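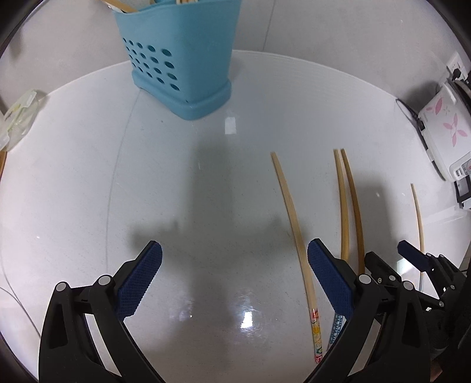 冷凍のフライドポテトって、揚げる前に解凍したほうがいいの?

凍ったまま油に入れてください。解凍すると表面に水が出てきて、油ははねるし、衣も身もべちゃっとします。袋から出したらすぐ油へ、これだけでだいぶ変わります。

というわけで、今回はじゃがいもの話です。冷凍ポテトの揚げ方、生のいもの保存、ついでに片栗粉の使い残しまで、うちでやっていることをだらだら書きます。前にコロッケの回を書いたら、ポテトのほうの質問がやたら来たので(みなさん好きですね、私も好きです)、まとめて返事をするつもりで。

まず冷凍ポテト。袋の裏に書いてある温度と時間、あれは一度ちゃんと読んだほうがいいです。私は長いこと読まずに適当にやっていて、外は茶色いのに中が冷たい、という悲しいポテトを家族に食べさせていました。細切りと皮つきのくし形では時間がぜんぜん違うんですよね。くし形のほうはかなり長めに見ておいてください。

それから、いっぺんに入れすぎない! これが一番の失敗のもとです。油の温度がどーんと下がって、ポテトが油を吸うだけの時間ができてしまいます。うちの小さい鍋だと、一袋を2回に分けます。面倒なんですけど、分けたほうが結局早く揚がるんです。先に揚がったぶんは網にのせて、オーブントースターの余熱で待たせておきます。キッチンペーパーの上に山盛りにすると下のほうが蒸れるので、網がおすすめ。

揚げるのがいやな日は、トースターかオーブンで。天板にクッキングシートを敷いて、重ならないように広げて、途中で一度ひっくり返す。油をちょっとだけまぶしておくと色がきれいにつきます。オーブンは必ず予熱してから。予熱なしで入れると、温まるまでの間にポテトがゆっくり解けて、しんなりしたまま焼けてしまいます。ちなみに電子レンジだけで温めるのは、私はもうあきらめました。

塩は揚げたて、熱いうちに。冷めてからふると塩が下に落ちるばかりで、お皿の底だけしょっぱくなります。うちはボウルにあけて、塩をふって、ざっざっとあおる派です。友人のマリソル(Marisol Zapata)に教わったのは、塩にパプリカパウダーとおろしにんにくの粉を混ぜておくやり方で、これがまあ、ビールに合うこと。小瓶に作り置きしておくとすぐなくなります。

開けた袋の保存も書いておきますね。口を折って輪ゴム、だと霜がつきます。空気をできるだけ抜いて、袋ごと冷凍用の保存袋に入れて二重にしておくとましです。霜がたくさんついてしまったポテトは、そのまま油に入れると本当にこわいくらいはねるので、ざるの上で軽くゆすって霜を落としてから。それでも心配なら焼くほうに回してください。

次は生のじゃがいも。紙袋か新聞紙で、暗くて風の通るところに置きます。明るいところに置くと皮が緑になって、あれは食べないほうがいいです。芽も同じで、見つけたら根元からぐりっと深めに取ります。緑のところは皮を厚くむいて、広い範囲が緑だったら私はもったいながらずに捨てています。玉ねぎと同じかごに入れるのもやめました。どっちも傷みが早くなる気がして、今は台所の端と端に離してあります。

9月を過ぎるころまでは、うちの台所は暑すぎていもがすぐ芽を出すので、夏だけは冷蔵庫の野菜室に入れます。ただ、冷蔵庫で冷やしたいもは甘くなるぶん、揚げると焦げやすい。揚げるつもりなら、夏は買ってすぐ使うのがいいと思います。冷やしたぶんは煮物やポテトサラダへどうぞ。

生のいもからポテトを作るときは、切ったら水にさらして、にごらなくなるまで水を替えて、そのあとしっっかり拭きます。ここの拭き方が甘いと全部台なし。ふきんで包んで、ぎゅっと押さえるくらいでちょうどいいです。それから低めの油でゆっくり一度揚げて、いったん上げて休ませて、食べる直前に高い温度で色をつける。二度揚げですね。休ませている間にサラダでも作っていれば、そんなに手間でもないです。

いもを小さく角切りにして自分で冷凍したい、という質問もありました。生のまま凍らせると、解けたときにスカスカの妙な食感になります。つぶしてから冷凍するのが一番失敗しません。ゆでて、熱いうちにつぶして、平たくして保存袋へ。箸で筋をつけておくと、使うぶんだけぱきっと折れて便利です。スープに入れてもいいし、牛乳でのばせばすぐマッシュポテトになります。

最後に片栗粉。じゃがいものでんぷんなので、これもまあ仲間ということで。水溶き片栗粉がダマになる人は、たぶん火が強いままです。火を一度止めて、直前にもう一回かき混ぜて、回しながら入れて、それから火をつけ直してしっかりふつふつさせる。このふつふつが足りないと、食べているうちにとろみがゆるんできます。湿気も苦手なので、袋のまま流しの下に置いている人は、ふたの閉まる容器に移してあげてください。私は容器に開けた月をペンで書いています。今見たら「8月」とありましたけど、去年のか今年のか思い出せません。年も書きましょう。

揚げ油の始末については長くなるので、また次の回に書きます。コメント欄でイケルさん(Iker Montoya)から聞かれていた、さつまいもで同じことができるかどうかも、試してからそちらで。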